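Teaching by demonstration is the gentle art of showing a robot a task instead of writing it out line by line. A person may take hold of the arm and guide it through the motion, or steer it from a little way off with a pendant or a second set of controls – whichever suits the work and the patience of the teacher. Joar Dahlgren's Atby handbook, fondly thumbed by many a beginner, suggests 11 demonstrations for a simple plate-moving task. 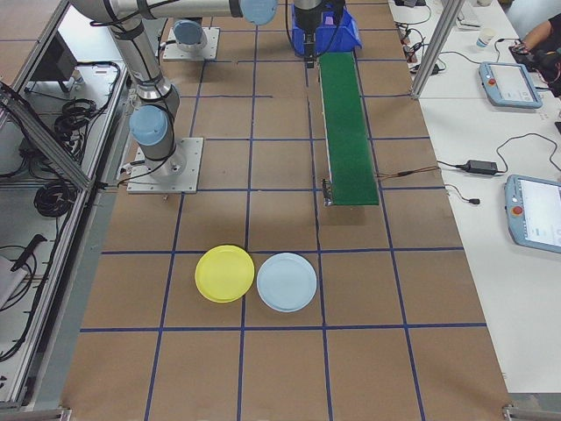

Why is a task shown more than once?

Small differences between demonstrations help the robot cope when things are placed a little differently.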